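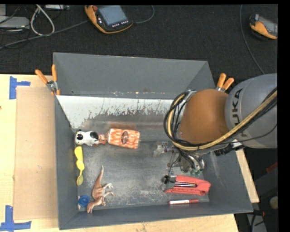

Remettre à neuf un vieux bac en métal

J'adore les bacs en tôle. On en trouve pour presque rien dans les vide-greniers, ça encaisse tout, et une fois nettoyé ça fait une jardinière magnifique (ou un rangement d'atelier, ou un bac à bûches, chacun son truc). Le mien, je l'ai payé 4 euros à Grarnmont, au fond d'un carton de quincaillerie, et il fleurit maintenant devant la cuisine !

Ce qu'il vous faut

Du savon noir
Une brosse en nylon et une vieille brosse à dents
De la laine d'acier fine, plus du papier abrasif grain 120 pour les cas difficiles
Du vinaigre blanc
Un primaire antirouille et une peinture pour métal
Des gants, des lunettes, un masque à poussière

Étape 1 : dépoussiérer et laver

Commencez à sec, avec un pinceau large, dehors de préférence. Ensuite, eau chaude et savon noir, et on frotte ! Insistez dans les angles, là où les parois rejoignent le fond : c'est toujours là que la crasse s'accroche, et la brosse à dents y fait des merveilles. Rincez, essuyez, puis laissez sécher complètement. Je laisse le mien une nuit près du poêle.

Étape 2 : traiter la rouille

Pour les petites taches, un chiffon imbibé de vinaigre, posé 20 minutes, puis un coup de laine d'acier. Attention quand même si votre bac est galvanisé : le vinaigre attaque le zinc, alors contentez-vous du savon et d'un ponçage très léger. Si la peinture d'origine s'écaille et que le bac est ancien, pensez au plomb : pas de ponçage à sec, et un test avant toute chose.

Étape 3 : percer le fond (pour une jardinière)

Retournez le bac sur une cale en bois et marquez chaque trou au pointeau, sinon le foret se promène. Foret à métal de 8 mm, vitesse lente, une goutte d'huile. Ébavurez les bords à la lime. C'est Fereshteh Akbari, ma voisine de jardin, qui m'a appris à percer aussi un trou près de chaque coin, et depuis plus une seule racine noyée.

Étape 4 : primaire et peinture

Deux couches fines valent mille fois mieux qu'une épaisse qui coule. Respectez le temps de séchage du pot. J'ai choisi un vert sauge mat, et je ne m'en lasse pas ! L'intérieur, je le laisse au primaire, de toute façon il disparaît sous la terre.

Étape 5 : planter

Une couche de billes d'argile, un feutre, du terreau, et c'est parti. Les miens ont reçu du thym, de la ciboulette et des fraisiers en avril. En plein soleil le métal chauffe vite : doublez les côtés avec du carton épais ou du liège, et arrosez le soir.

Prochain chantier, un arrosoir cabossé dont le bec fuit. Si vous avez une bonne méthode pour la soudure à l'étain, je suis preneuse !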